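6.4 Failed grasps and false "task complete" reports

Read this section before you trust a success count from the kitchen counter task. The Ganodell planner marks a pick as done when the gripper command returns without an error. It does not check that anything was picked. In our runs, 5 of the first 40 "completed" episodes left the cookware on the counter, and the log looked perfectly healthy.

The release notes call this "rare." We saw no reason to repeat the word here.

Before you start

1. Stop the running batch. Do not just pause it. A paused batch keeps the old contact settings when it resumes.
2. Save the log and the scene state under a new name. The default name is overwritten on the next run.
3. Open the last episode marked complete and step to the final state.
4. Turn the viewer until you can see the cookware and the arm together. The default view hides the handles.

Check the poses by eye first. The pose table lists each object as "stable," a label that only means it has stopped moving.
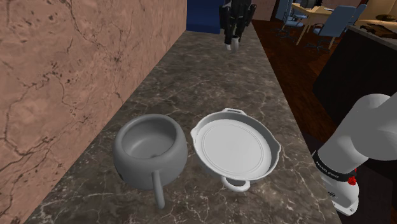 Figure 6-3. Gray pot and white pan on the marble counter, with the arm at right. The flat base of the pan faces up.

5. Compare the pan's pose with the grasp file. The stock grasps assume a pan with its base down. If the base faces up, reject the episode, whatever the status line says.
6. Look at the spacing between the two objects. When they sit this close, the collision check may treat them as one body and pass a path that it should refuse.
7. Set the contact solver to 200 iterations and rerun the same seed. If the result changes, the first result was not worth keeping.
8. Turn on "Verify lift" in the Kwofie plug-in. It is off by default.

Note: "Verify lift" compares object height before and after the grasp. It will catch a missed pick. It will not catch a pan held by the wrong part of the rim.

CAUTION: Do not send a grasp to a real arm on the strength of a simulated pass. Run it at reduced speed with the work area clear and one person at the emergency stop. The simulator has no fingers to pinch.

If the fault comes back

9. Repeat step 7 with 2 other seeds. One clean run proves very little.
10. Send the log, the saved state and the seeds to Bianka Pálfi at Grulivholm. Leave out the summary report, as it is built from the same status flag that caused the trouble.

Step 8 revised 8/2/24 by Hryhorii Holovko. The vendor's automatic reset is still listed as a fix in their guide. We tested it and do not recommend it.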